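Cuaderno de laboratorio. Núcleos y fluidos
4 de diciembre de 2023

Segunda lectura del informe de Coltel sobre el pozo piloto Skuditz 3. La primera me dejó de mal humor y la segunda no lo ha arreglado. Dicen que la caliza tiene continuidad lateral hasta el bloque de Lachance y lo apoyan en un solo registro de resistividad y una correlación a mano. 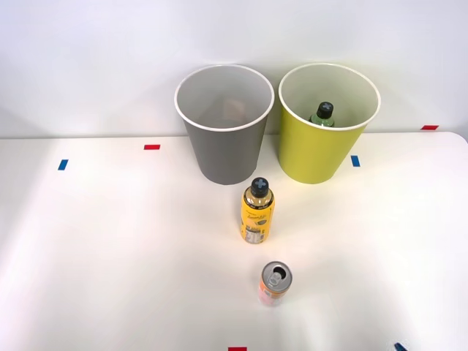 Anotado por Tanner Charbonneau, laboratorio de núcleos

El tramo que nos mandaron empieza a 1390 m. Porosidad al helio razonable en los tapones de arriba, mala en cuanto entra la arcilla. El informe da una media para todo el intervalo y con esa media calcula reservas. Una media de dos rocas distintas no me sirve para nada. He pedido los valores tapón por tapón y me han contestado con la misma tabla en otro formato.

La permeabilidad me preocupa más. Hay seis tapones con microfracturas que yo diría inducidas al cortar: bordes limpios, sin relleno de calcita. Coltel las cuenta como naturales. Si las quitamos, el argumento a favor de perforar en horizontal se queda en muy poco.

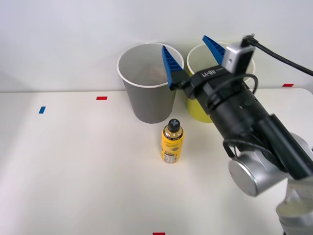 Tampoco me convence la saturación de agua. Usaron los parámetros de Archie de un campo de areniscas y no explican por qué. Con un exponente de cementación algo mayor, casi 200 m de sección "productiva" pasan a producir agua salada con algo de crudo. A ver quién paga luego la inyección.

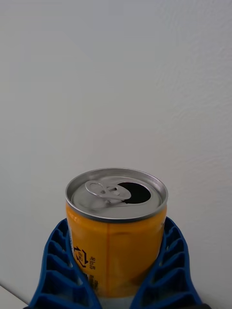

Para la retorta pido que se repita el tapón de control, y esta vez bien cerrado entre lavado y pesada. La otra vez el recipiente llegó a la balanza con la tapa a medio poner, y un disolvente volátil se va por ahí igual que el gas de una lata con la anilla levantada. La diferencia de peso no era grande, pero en rocas tan apretadas basta para inventarse petróleo. Quien lo repita, que apunte la hora de cada pesada.

Flukodton ofrece hacer resonancia magnética en los mismos tapones. Vale, pero que no vean antes nuestras cifras. La última comparación entre laboratorios coincidía demasiado bien para mi gusto.
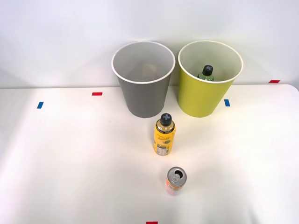 Sobre el calendario: Coltel quiere decidir el siguiente pozo en febrero. No tendremos presiones capilares para entonces, y sin ellas no firmo ninguna zona de transición. Que pongan su nombre si tienen prisa.

Pendiente: láminas delgadas de los tapones fracturados, salinidad del agua de formación (medida, no supuesta) y localizar la caja que falta en el inventario del testigo.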